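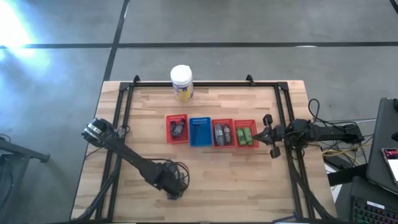 I have come round, late in life, to the small plastic basket. Two things in it, three at most, and then you get another basket.

For years I was a drawer man. The drawer by our back door held batteries, fuses, a razor, foreign coins and a key to a flat in Tremenura that I left in 1998. Every March I tipped it out on the table, felt ashamed, and scooped it all back in. My wife, Quyên Triệu, called this the spring migration.

The sellers of storage would like me to think I needed a system. Rind will do you one for £259, with dividers, and a booklet on how to feel about the dividers. I read the booklet in the shop. It wanted me to thank my screwdrivers.

A mesh basket wants nothing. It has holes, so you can see when you've put the batteries in with the razor, and it is too small to forgive you for it. A big box is a place to lose things in private. Our neighbour Laurier Fraser owns a very handsome one, oak, with a lid, and he has bought the same roll of tape 2 years running.

People object that little baskets take up the whole table. They do. I'd say that is the table's job, and that anyone who can't spare the room has too many batteries. They also object to the colours. Red and blue, mostly, like a nursery school. Fine. I have lived with tasteful beige tubs and never once remembered which beige was the fuses.

The drawer is still there, mind. It has the takeaway menus in it, and I'm told the key.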